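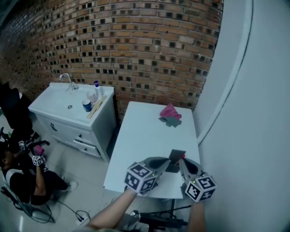

Greifen gegen Geld: Wir suchen neun Leute mit ruhigen Händen

Potmont sammelt Beispiele für ein lernendes System, das im Haushalt zupacken soll. Bisher packt es vor allem daneben. Damit sich das ändert, brauchen wir ab Februar Verstärkung in unserer Aufnahmehalle.

Was Sie tun
Sie nehmen in jede Hand einen Greifer und erledigen damit Dinge, die Sie sonst mit zehn Fingern und ohne nachzudenken erledigen: Tücher falten, Becher umstellen, kleine Gegenstände über den Tisch befördern. Und dann noch einmal. Das Projekt heißt Fitent, und für jede Aufgabe wollen wir 300 brauchbare Durchgänge. Derzeit haben wir bei den Tüchern 237. Es zieht sich.

Was Sie mitbringen
- zwei belastbare Unterarme
- Geduld mit Stoff, der nicht liegen bleibt
- Deutsch oder Englisch, so weit, dass Sie eine Aufgabenkarte lesen können
- keine Vorkenntnisse in Robotik - die gewöhnen wir den Leuten sonst nur mühsam wieder ab

Perfektion ist nicht verlangt. Wer etwas fallen lässt, hebt es mit dem Greifer wieder auf und macht weiter, auch daraus lernt das System. Absichtliches Fallenlassen erkennen wir inzwischen.

Was Sie bekommen
Für einen Block von fünf Schichten zahlen wir 355 Euro, Einarbeitung inbegriffen. Eine Schicht beginnt um 8:30 Uhr und endet um 12:30 Uhr, mit zwei Pausen. Kaffee gibt es, er wird von Hand eingeschenkt.

Bewerbung
Ein paar Zeilen genügen, Lebenslauf nicht nötig. Schreiben Sie dazu, ob Sie Links- oder Rechtshänder sind. Linkshänder fehlen uns sehr. Ansprechpartner ist Čestmír Mikuš, Datenerhebung, Potmont, Standort Stisden. Er antwortet meist nachmittags.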